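## 4. Introducing Automated Handling at the Preparation Stations

### 4.1 Setting

The Conddale site of Wirkum prepares 3000 cold and hot meals on a normal working day for schools, clinics and two retirement communities. Before the project began, produce was moved by hand from the delivery shelf to the wash station, and from there to the cutting boards. Staff described this as the least skilled part of the shift and also the part that left them most tired. Company injury logs attributed 269 reports of wrist or shoulder strain to the preparation area over the period under study.

Management proposed that a single-arm system take over the picking and placing of whole vegetables, with cooks keeping all cutting, seasoning and tasting. The proposal was circulated to staff in November, together with a simulated kitchen in which the arm could be tried on ordinary items before any equipment was ordered. Employees were invited to watch the simulation in small groups and to comment in writing.

### 4.2 The simulated task

The potato was chosen as the first item. It varies in size and outline, it is handled in large quantities, and cooks already had firm opinions on how it should be held. The counter was deliberately left crowded. Eirlys Morris, who supervised the preparation area, had objected that an early version with a bare surface told her team nothing about their own work. Figure 3 gives three views from the simulation.

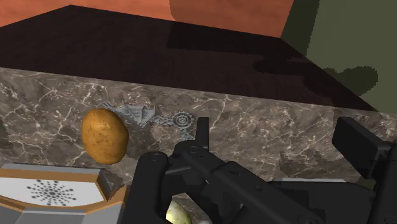
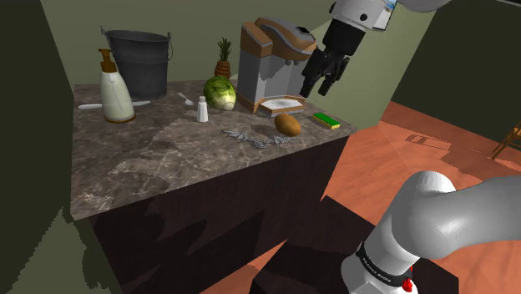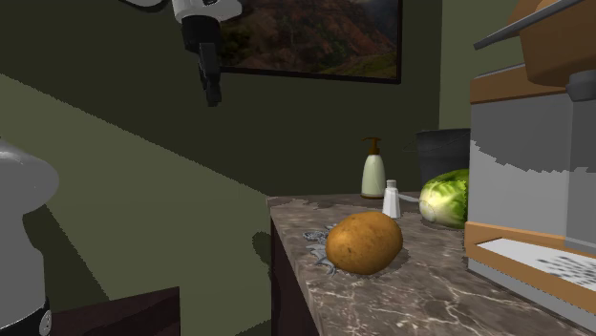
**Figure 3.** Three simulated views of the robot gripper and a potato at the kitchen counter.

### 4.3 Responses from staff

Written comments were received from both shifts and coded by two readers working separately. The most frequent concern was pace. Cooks feared that a machine working at a constant rate would set the tempo for the people next to it, and several asked who would have the authority to stop it. Loss of jobs was raised less often than we had expected, although it was raised more strongly by employees on seasonal contracts.

A second group of comments dealt with clutter. Employees noted that counters are seldom clear during a shift and that bottles, shakers and sponges are put down wherever there is room. Some took the simulation as a sign that they would be asked to tidy up for the robot. Elvira Zapata, the employee representative, recorded this point in her submission: "If we have to clear a path for it forty times a day, then it has given us a new job and kept the old one."

The company responded with a written rule, the Sachdeva protocol, named after the consultancy that drafted it. Under the protocol any cook may halt the arm without giving a reason, and halts are not counted in individual performance reviews. Clearing the counter is treated as paid preparation time and is entered on the shift sheet.

### 4.4 Changes in the division of work

The draft staffing plan moved 543 labor hours per quarter from carrying and sorting to other duties. Most of these hours went to menu preparation and to inspecting produce on arrival. Two employees were offered training as station operators, a role with a higher pay grade but with less contact with the rest of the kitchen. One accepted. The other declined on the ground that she did not wish to work alone.

At the smaller Miston site, where the same plan was presented without the viewing sessions, written comments were fewer and mostly concerned scheduling. We are cautious in comparing the two sites. Miston employs a younger workforce and had changed managers shortly before the consultation, and either factor may account for the difference.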